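Caruso and the wrist view

Most of May went into one bug in Caruso, the little planner I keep for tabletop tasks. It takes a list of objects with poses, picks a grasp, and hands a path to the arm controller. The planning part has been fine for a while. The object list was the trouble.

Loredana Tedesco had sent me 224 logged runs, and in too many of them an object would vanish between one frame and the next, then come back a few centimeters away with a new ID. The planner saw a new obstacle and started over.

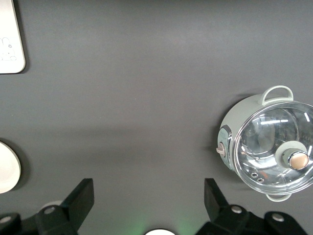 I rewrote the tracker so an object keeps its ID when it is only partly in view. The old code dropped any mask that touched the image border, which made sense with the overhead camera and no sense at all at the wrist. Glass is the other half of it. The bright streaks on the pot lid used to split its mask into pieces, so I now fit an ellipse to the steel rim and ignore whatever the segmenter says inside it. The fingers get a fixed mask loaded from the config file.

Cost per frame went up by around 3 milliseconds. I can live with that.

Two things are still open. Depth on the lid is bad, and for now I fill it from the rim - crude, but the planner only needs a height. And Sandro Ruggiero wants the tracker split out of Caruso so he can call it from Zirnis. I have a branch for that, but the tests don't pass yet.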